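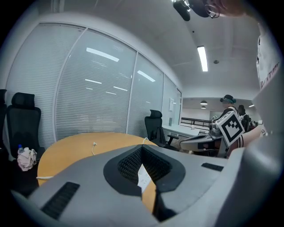
Tundance – frequently asked questions
Last updated Mar 17, 2023

What is Tundance?

Tundance is the software we use to turn recordings from hand-held grippers into something an arm can be trained on. It reads the video, works out where the gripper was at each moment, checks the result and writes out a dataset. It does not drive a robot. For that you need Sorkness, our controller, or another one that accepts timed poses.

Do I need the marker cube?

Not for a single gripper. The tracker can follow one gripper from its own camera as long as the room has enough detail in it. If two people are recording at the same table you should fit a cube to at least one gripper, so that both paths end up in the same set of axes. The cube is black and white and each face has a different pattern. Print the faces on matt paper and measure them after printing. The size goes in the session file in millimetres.

Tracking drops out when I turn towards the windows. Why?

Glass is the usual cause. The tracker picks up reflections of the ceiling lights and treats them as fixed points, but they move when you do. Closing blinds behind the glass helps with daylight and does very little for the lights. You can mask part of the view in the session file, or raise the reject_moving setting from its default. Ieuan Griffiths has written a longer note on this, which is in the docs folder under "glass".

How long should the mapping pass be?

Move slowly round the table once, then once more at a different height. We stop when the tracker reports 400 or more stable points. Chairs may be left where they are, but don't move them between the mapping pass and the last recording of the session.

What does "coverage 94" mean in the report?

It is the percentage of video frames with a usable pose. Anything lower than the limit in your session file is left out of the export. The recordings themselves are kept, so you can change the limit and run the export again.

Does the gripper opening get recorded?

Yes, as a width, on the same clock as the pose. Run the calibration step again after changing finger pads. The old values will load without any warning, and this has caught several people out.

Can I plan motions from the exported paths?

You can, though most paths need smoothing first. The exporter marks any step the chosen arm can't reach – it does not try to repair them. Planning around obstacles is done by Pernitz, which has its own page.

Error 161 appears when I start a session

The video clock and the gripper clock disagree. Close the session, unplug both cables, plug the gripper in first and then start again. If the error comes back, send the log to Meinir Hughes.

Will version 2 open my old sessions?

Yes, except those made with Gape, the old recording tool. Convert them with the gape_import script before opening them. Conversion keeps the labels but not the masks.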